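# A gaveta dos fios

*Sobre cordões, barbantes e a paciência que ainda se aprende na ponta dos dedos*

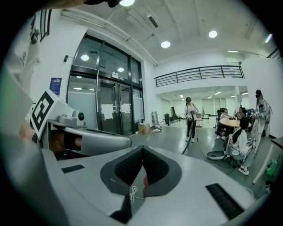
Na casa da minha avó havia uma gaveta, a terceira do armário da cozinha, onde moravam todos os fios do mundo. Barbante de padaria enrolado em pedaços de papelão, cadarços sem par, fitas de presente alisadas com a unha, linha de pesca de um avô que pescava pouco e contava muito. A gaveta emperrava, claro, e quando finalmente cedia vinha tudo junto, um novelo só, com uma tesourinha enferrujada no meio. Passei tardes inteiras de dezembro desfazendo aquilo em cima da toalha de plástico, e até hoje, quando encontro um nó apertado, sinto cheiro de café coado.

Foi por causa dessa gaveta que aceitei, meses atrás, um convite para conhecer Erkar, uma vila de serra onde o barbante é assunto sério. Chega-se lá por uma estrada de terra que acompanha o rio Clalov, cheia de curvas, e o ônibus para onde o passageiro pedir, e às vezes onde ele não pediu. Na praça tem uma igreja azul, um armazém e a antiga fiação Tedesco, que fechou as portas nos anos oitenta e reabriu como oficina de cordoaria, mantida pelas netas e pelos netos das primeiras fiandeiras.

Eu esperava um museu, confesso, daqueles com cordinha de isolamento e plaquinha amarelada. Encontrei gente trabalhando, rádio ligado, um cachorro dormindo em cima de um saco de algodão cru e uma chaleira que nunca saía do fogo. Me deram uma cadeira baixa, um punhado de fibra e a instrução mais curta que já recebi na vida: torce para lá, dobra, deixa voltar.

## Torcer, dobrar, deixar voltar

O cordão é uma ideia tão antiga que dá até vergonha de explicar. A gente torce a fibra para um lado até ela reclamar, dobra ao meio, e as duas pernas se enrolam sozinhas para o lado contrário. Uma torção segura a outra. É isso que faz um fio fraquinho aguentar um balde d'água, uma rede, um varal inteiro de lençóis molhados em dia de vento.

Dito assim parece fácil. O meu primeiro cordão saiu gordo numa ponta e magro na outra, e se desmanchou quando puxei para mostrar. A senhora ao meu lado, que fiava sem olhar e conversava sobre o preço do tomate, pegou o que sobrou da minha obra, passou duas vezes entre as palmas e me devolveu um barbante tão parelho que guardei na carteira. Está comigo até agora, já meio cinzento de tanto eu mexer nele.

Em Erkar trabalham com algodão, sisal e, quando a safra ajuda, com a fibra de uma palmeira do fundo do vale. Cada uma tem o seu gênio. O algodão perdoa, o sisal arranha, e a palmeira precisa dormir de molho e acorda com um cheiro forte, de mato e de lama, que impregna a roupa (aviso que só me deram depois, entre risadas). O caderno da oficina, começado ainda no tempo da fiação, registra 411 receitas de torção, com a espessura, o número de pernas e o uso: para amarrar fumo, para pendurar queijo, para pião, para rabo de pipa. Algumas páginas têm um pedacinho do próprio cordão costurado no canto, e a gente fica querendo passar o dedo em todas.

## Do nó e das suas manhas

Depois do cordão vem o nó, e aí a conversa fica comprida. Tem nó de que se precisa a vida toda e nó que só serve para impressionar sobrinho. Na oficina ensinam seis aos visitantes, começando pelo mais humilde, o nó simples, aquele que o fio dá em si mesmo dentro do bolso sem pedir licença a ninguém.

Sempre achei que os fios se embaraçassem de pirraça. A explicação que ouvi ali é mais generosa: um fio comprido tem muitos jeitos de ficar embolado e pouquíssimos de ficar arrumado, e qualquer sacudida o leva para onde há mais caminho. Por isso os cordões da oficina descansam em meadas frouxas, penduradas em pregos de madeira, com uma voltinha no meio. Na minha gaveta atual, que já está ficando parecida com a da minha avó, adotei o sistema, com resultados variáveis.

Para desatar, o conselho é quase o de uma tia: não puxe. Empurre. Afrouxe o nó por dentro, alargue as voltas, deixe entrar ar, e só então procure uma ponta. Quem puxa a ponta logo de saída aperta o miolo e depois põe a culpa no barbante. Lembrei das tardes na toalha de plástico e de quantas vezes recorri à tesourinha escondida, com minha avó fingindo que não via.

## O que se leva para casa

A oficina vende pouco e para perto. Os queijeiros compram os cordões finos, os pescadores do Clalov encomendam linha encerada, e uma vez por ano, na festa de Unusach, do outro lado do morro, as crianças fazem fila para escolher o barbante do pião. É um comércio miúdo, feito de conversa, em que se pergunta primeiro para quê e só depois quantos metros. Eu, que não tenho queijo nem pião, disse que era para uma gaveta. Acharam um motivo perfeitamente razoável.

Voltei no ônibus das três da tarde com um embrulho de papel pardo no colo, amarrado, é claro, com capricho. Levei dias para abrir. Primeiro por preguiça de desfazer uma coisa tão bem feita, depois porque uma amiga veio tomar café, viu o embrulho na mesa e começou a me contar da caixa de botões da mãe dela, e uma história puxou a outra até escurecer. Dentro vinham três meadas, algodão, sisal e palmeira, e a da palmeira ainda cheirava a mato. Pendurei na cozinha, perto da janela. Já gastei metade do algodão amarrando os tomateiros.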